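Chapter 6
The Bathroom Counter

A counter begins the day clear and ends it as storage. Gyula Vass calls this settling, as if hair dryers were silt.
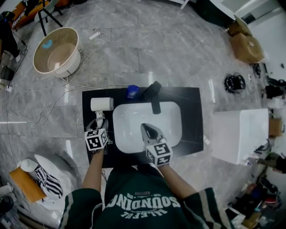 6.1 Where Things Land

Start with whatever has a cord – it travels least.

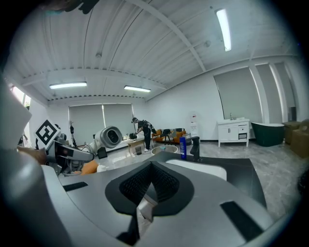

Flat surfaces attract objects at any height. Vass ranks them by how far one must bend. A low table like the light-wood one, with a person stooped over it, scores badly and fills up anyway.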